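Weekend baker's hand wanted at Huletier, early starts, good bread

Hi, I'm Kylie Grimshaw and I run Huletier, a small bakery that does sourdough, rye and a flatbread that keeps selling out before I've had my own breakfast. I'm after one more person for the weekend bake, and I'd love to hear from you even if you've never worked in a bakery before. I hadn't either when I started. I'd worked in a paint shop, and I could tell you a lot about undercoat.

It's 5 hours a shift, two shifts a week, and we start at 4 in the morning. I'm putting that near the top so you can close the page now if it makes you feel ill! Some people love it. You're home before lunch with a warm loaf under your arm and the whole afternoon ahead of you. Other people last a fortnight, and that's fine too, but please have a think about how you'd get here before the buses are running.

What you'd be doing

Mostly shaping, loading and packing. Amanuel Lencho mixes the doughs the evening before, so when you walk in they're ready to be tipped out and divided. You'd scale and shape alongside me for the first hour or so, then move over to the oven while I get on with the flatbreads. After that it's slicing, bagging and getting the cafe orders into the right crates, plus a fair bit of sweeping (flour goes everywhere, you'll find it in your ears).

We also have a market stall twice a month, and if you like a chat you'd be welcome to do a turn on that. It's paid at the same rate and you get to be outdoors. Binta Eze looks after the stall and she's got the regulars' orders in her head, so you'd be learning from the best.

There's some lifting. Flour comes in big sacks and I can't pretend otherwise, though we've got a trolley and we share the load. You'll be on your feet for the whole shift apart from the break, so bring proper shoes with a closed toe. 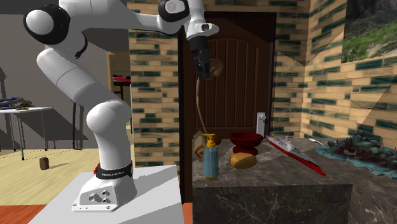

Who I'm looking for

Someone who turns up. I can teach you to shape a loaf in a few weekends, and your first batch will look like a row of old slippers, and we'll sell them half price and they'll taste terrific. What I can't do is bake for the cafes on my own when it's still dark and my phone says you're not coming.

It helps if you don't mind repeating yourself with your hands for a long while. I find it calming, and so does Amanuel, who'd be happy to go a whole shift without talking. I do talk, I'm afraid, and I have the radio on. You can pick the station every second shift.

You don't need a certificate to apply. We'll sort out the food safety training in your first month and I'll pay for it. You do need to be 18 or over because of the starting time, and you need to be allowed to work here.

Pay and the rest of it

Award wage with weekend loadings, paid fortnightly, super on top. You get a paid break with coffee and whatever's come out of the oven a funny shape. Aprons are supplied and washed by us. It's a casual job to begin with, and if we're both happy by November I'd like to talk about making it permanent part-time – we get flat out before Christmas and I'd want you settled in well ahead of that.

How to apply

Write me a short note, a few lines is plenty, and tell me what you've been doing lately and which bread you'd eat if you could only have the one. No need for a formal letter. Drop it in at the counter or send it through the contact form on this site, and put "weekend bake" at the top so it doesn't get mixed up with the cake enquiries. I need them by 10th May.

I'll ring everyone who writes, even if it's a no. If it's a maybe, I'll ask you in for a paid trial shift so you can see what the mornings are like and ask Amanuel anything you'd rather not ask me. Tell me in your note if there's a weekend you can't do and we'll work around it.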